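Gulwood Peel-and-Stick Wallpaper – Tropical Floral on Dark Brown

Sold by the roll. Vinyl face, removable adhesive back. Pattern repeats every 20 inches.

Overview

Gulwood is the heavier of our two removable wallpapers. It is made for renters, for closets and shelf backs, and for small walls that get touched a lot. The face is matte and can be wiped with a damp cloth. The adhesive is low tack for the first day, so a crooked strip can be lifted and set again. After that it grips harder, and you should leave it alone until you want it gone.

The print has large white flowers with pale green centers, mustard and light orange leaves, and bright green fronds on a deep brown ground. Dark grounds hide scuffs well but show white at the seams if the strips pull apart, so plan on a small overlap.
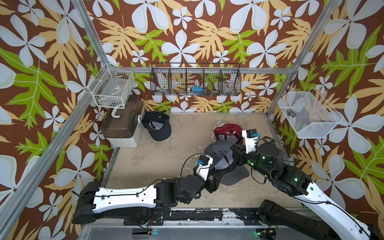 Surface preparation

Gulwood sticks to painted drywall, sealed wood, metal and most smooth plastic. It does not stick well to brick, fresh paint or anything with a sandy texture. Wait 3 weeks after painting. Wash the wall with plain water and a little dish soap, rinse it, and let it dry overnight. Fill nail holes and sand them flat. A bump the size of a grain of rice will show through in side light.

If the wall is glossy, go over it with 400 grit paper and wipe off the dust.

Hanging

Start at the top of the wall and peel back only the first foot of liner. Press from the middle outward with a felt-edged squeegee. Pull the liner down with one hand and smooth with the other. For inside corners, cut the strip so that it wraps by half an inch, then start the next strip in the corner itself. Running a full width through a corner nearly always ends in a bubble.

Use a new blade for trimming. The vinyl tears under a dull one.

Ordering

Measure the width of each wall and add one full pattern repeat to the height. Order all rolls together, as the brown varies a little between print runs. The run number is on the end label. Unopened rolls can be returned. Cut rolls cannot.

Samples are letter size and show only part of the repeat – tape one up for a few days before you decide.

Customer comments 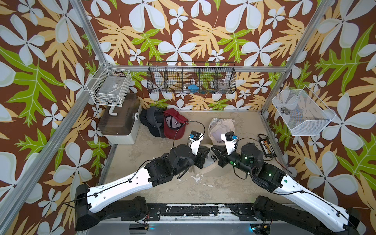 Gwawr Jarman wrote that she papered the back of a bookcase in February and had one seam lift near the floor, next to a heating vent. She warmed it with a hair dryer, pressed it down and has had no trouble there again. She would have liked a longer liner tab at the start of the roll.

Duván Sotelo: Went up fine on a closet wall. Matching the leaves took longer than I expected, and I used one more roll than I had planned. Buy the extra.

Removal

Warm a top corner and pull down slowly, keeping the strip close to the wall. Any residue comes off with warm soapy water.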